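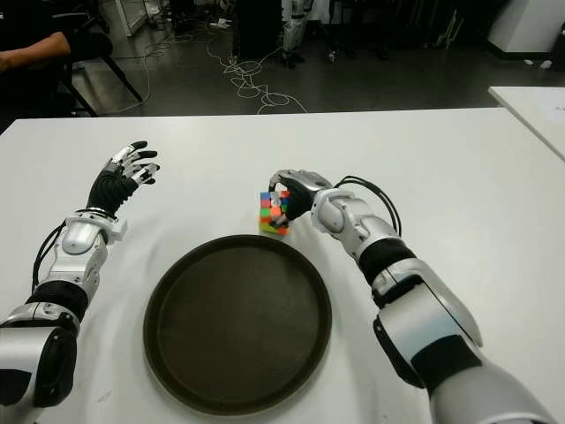
Fig. 6. Table covered, tray in position, puzzle cube at the rim.

Section 4: Setting out the table and tray

This section covers laying the cloth, placing the round tray and putting out the puzzle cube from the Harkach tabletop activity set. Read it through once before the first session. Packing away is covered at the end of the section, and replacement parts are listed in Section 7.

4.1 What you need

One table with a flat top, at least 100 cm wide
White cover cloth
Round tray with raised rim, dark brown
Puzzle cube
A dry cloth for wiping down

The Punala and Saarinen versions of the set use the same tray. The Tundik version has a slightly deeper rim, but the steps are the same. The tray measures 34 cm across, rim included.

4.2 Laying the cloth

1. Clear the table and wipe it with a dry cloth. Crumbs and grit left under the cover will make the tray rock.
2. Unfold the cover in the middle of the table and open it out towards the edges.
3. Check that the overhang is even on both sides. At the front it should hang no lower than 14 cm.
4. Smooth the cloth from the centre outwards with the flat of your hand.
5. Press down any raised folds in the area where the tray will stand.

Note: Soft wrinkles in the cloth are normal and do not affect use. A few will form next to the tray whenever it is moved. Only a fold that lifts the tray needs to be smoothed out.

Caution: Do not iron the cloth on the table. Take it off, iron it on a low setting and let it cool before laying it again.

4.3 Placing the tray

1. Hold the tray by the rim with both hands and set it down near the front edge of the table, midway between left and right.
2. Leave at least 9 cm between the rim and the table edge.
3. Press lightly on the rim at the front, back and both sides. If the tray rocks, lift it clear, smooth the cloth and set it down again.
4. Turn the tray until any wear marks on the rim face away from the user. This step is optional.
5. Leave the inside of the tray empty at this stage.

Caution: Lift the tray to move it. Dragging it pulls the cloth along and can bring other items off the table.

4.4 Putting out the cube

The starting place for the cube is on the cloth, just behind the rim at the upper right of the tray. For left-handed use, put it at the upper left instead and follow the rest of the section as written.

1. Check that all the layers of the cube are square to each other. A layer left half turned can jam when the cube is picked up and twisted.
2. Take hold of the cube from the side and top and lower it behind the rim.
3. Let the bottom corner come down clear of the rim, then bring the cube level.
4. Let go once the whole of the lower face is on the cloth.

The cube may be solved or mixed at the start. Mixed is better for sorting and turning activities. For simple lift-and-place practice it makes no difference.

Note: Do not stand the cube on the rim itself. It will tip, usually inwards, and the corners mark the tray.

4.5 Moving the cube into the tray

1. Lift the cube straight up until it is higher than the rim.
2. Carry it forwards over the tray.
3. Lower it to the middle of the flat base and let go.
4. To repeat, lift it out and return it to the starting place.

If the cube is dropped in from a height the tray will take no harm, but the cube may come apart. See 7.3 for how to refit loose pieces.

4.6 If something is not right

Tray slides when touched: the cloth is loose on the table. Pull it straight from both sides, or fit the clips supplied with the Saarinen version.

Tray rocks: there is a fold or some grit beneath it. Repeat 4.2, steps 4 and 5.

Cube is stiff to turn: work each face round a few times by hand. Do not use cooking oil.

Cube keeps catching the rim: it is being carried too low, or the starting place is too close to the tray. Move it back slightly.

4.7 Packing away

1. Put the cube in its bag.
2. Wipe the tray inside and out with a damp cloth and dry it straight away – do not leave it to soak.
3. Shake the cover outdoors, fold it in four and lay it in the bottom of the box.
4. Place the tray on the cloth with the rim facing up, and put the bag with the cube inside it.
5. Close the lid and store the box flat.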